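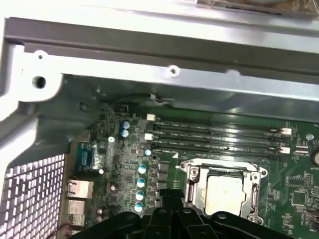 Chassis rail and mesh grille with the board below it

Forum: Home Servers and Quiet Computing
Thread: Dust filters on intake mesh – worth the temperature penalty?

kshetty
Sep 7, 2020
I run a small file server in a cupboard under the stairs. Four disks, one intake fan, one exhaust. I cleaned it in August after 18 months of continuous use and the heatsink fins were matted. I fitted a Trala magnetic filter over the intake and the disks went up by four degrees at the same fan speed.
Is the filter doing enough to justify this, or should I remove it and clean more often? Fan is a Jasent 120 mm fixed at 1,041 rpm.
Kumaresan Shetty

umano_fan
Remove it. A fine filter on a slow fan is a poor match. Slow fans have very little static pressure, and the mesh in the case panel is already a restriction. You are stacking two.

nhyira_f
Disagree with the above. Four degrees on a disk idling in the thirties is of no consequence. What are the absolute figures? If the warmest drive is under 45 I would leave the filter where it is and rinse it every 30 days.

kshetty
Warmest drive is 41 under a scrub, 37 idle. Ambient in the cupboard is 26.

nhyira_f
Then leave it. The filter takes two minutes to rinse. Cleaning a heatsink means shutting down, pulling the side panel and disturbing cables.

umano_fan
It takes two minutes if you remember. A neglected filter is worse than none, as airflow drops steadily and you get no warning until the disks are hot. Dust in the fins at least builds up over years.

old_ramasamy
Check the pressure balance before arguing about filters. With one intake and one exhaust at equal speed, adding a filter makes the case negative, and it will draw unfiltered air through every other gap: slot covers, drive bays, the rear grille. Slow the exhaust until a strip of tissue held at the rear grille is pushed gently outwards.

kshetty
Tried the tissue. It was being pulled in. Exhaust is now at 60 per cent and the tissue hangs slightly outwards. Warmest drive idle is 38.

umano_fan
So one degree worse again.

old_ramasamy
One degree, and the air now comes in through the filter. I would take that.

nhyira_f
Agreed. Set an alert at 45 in the monitoring and the neglected filter problem is covered as well. smartd will send mail on a temperature limit, see the -W option.
Nhyira Fiadzo

umano_fan
An alert is fair. I still would not fit one myself – my case is in a tiled room and gets a wipe with a brush twice a year.

kshetty
Alert set with -W 0,0,45. Filter stays on for now. I will post drive temperatures once it has had its first rinse.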